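Folding with Malachy Scanlon

I got to Skidcombe just after nine in the morning, and Malachy Scanlon had the kettle on before I'd found somewhere to put my coat. He's been folding other people's linens since he was 17 (first in his aunt's shop over in Clelley, then on his own) and he will talk about it for as long as you let him. I let him!

"People think it's the folding that's hard," he told me. "Folding's easy. It's deciding what to do with the basket."

I asked what he meant, and off he went. Malachy likes one basket, and he likes it to have holes, so cloths can breathe while they wait their turn. The folded pile goes on the other side of the table, as far away as he can get it. "You put them close together and you'll start dropping things on the pile," he said. "Then you're folding it again, and you're cross."

He's firm about tables, too. White or pale, nothing on it but the work. He once had a lovely old pine one from a house sale in Bistham and got rid of it inside a month. "Splinters. In a christening cloth. I still think about it."

We got onto color, which I'd been hoping for, as I'm a terrible sorter myself. He doesn't stack by shade and never has. Big flat things go at the bottom, and if that puts a bright orange under a pink and a blue on top of the lot, fine by him. What he cares about is the front edge. He wants to see a bit of every layer so he can pull the right one without toppling the rest, though he admits the top cloth usually hides more than he'd like.

And how many does he get through? He laughed at that. His best week was 430 pieces, the summer the Cronin guesthouse had two weddings back to back. "I couldn't look at a napkin until June."

Before I left I asked for one tip for the rest of us. He thought about it while he rinsed the cups.

"Don't save the crumpled ones for last. You know you won't do them."
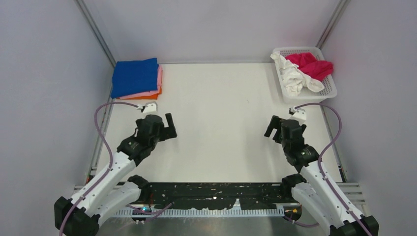
Odette wrote in to say she tried the one-basket rule at home and gave up by lunchtime, but she has moved her folded pile to the far side of the table and it's staying there.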